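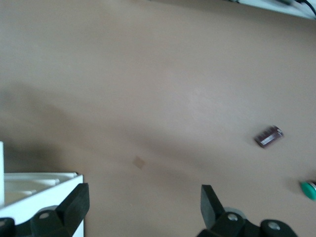 사진 1. 작업대 상판, 베이지 계열. 왼쪽 아래 흰색 플라스틱 트레이.

인쇄 | 이메일로 보내기
분류: 시설·안전 > 작업대 정기점검

작업대 점검표 (플렐로 작업실)
점검일: 2018-06-26
점검자: Baiba Rimkutė
확인자: Ekua Nutsugah

1. 상판 표면 긁힘·들뜸: 양호
의견: 손으로 훑어 걸리는 곳 없음. 앞쪽 모서리는 지난번 보수한 상태 그대로임.

2. 상판 수평: 양호
의견: 수평계로 양 끝과 가운데 확인.

3. 다리 고정 볼트(8개): 조치함
의견: 뒤쪽 볼트 하나가 헐거워 다시 조임. 다음 점검 때 같은 자리 재확인.

4. 트레이 위치: 보통
의견: 작업 중 팔꿈치에 닿기 쉬움. 사용자마다 놓는 자리가 달라 바닥에 테이프로 위치를 표시하기로 함.

5. 트레이 칸 파손·변형: 양호
의견: 칸 사이 먼지는 마른 솔로 제거. 알코올은 쓰지 말 것.

6. 조명: 보통
의견: 상판에 그늘지는 부분이 있음. 밝기 측정값 400럭스. 스탠드 추가 여부는 Ekua Nutsugah가 검토.

7. 통로 폭: 양호
의견: 벽 쪽 165cm. 의자를 빼도 지나다닐 수 있음.

8. 전원선 정리: 미흡
의견: 멀티탭 선이 발판 옆으로 늘어져 있음. 선 고정 클립 6개를 Navickas에 주문함. 도착 전까지 선은 벽 쪽으로 붙여 둘 것.

미흡 항목은 조치 후 이 점검표에 날짜와 서명을 추가한다. 작업대를 옮긴 경우 2번과 7번은 다시 점검한다.

인쇄 | 이메일로 보내기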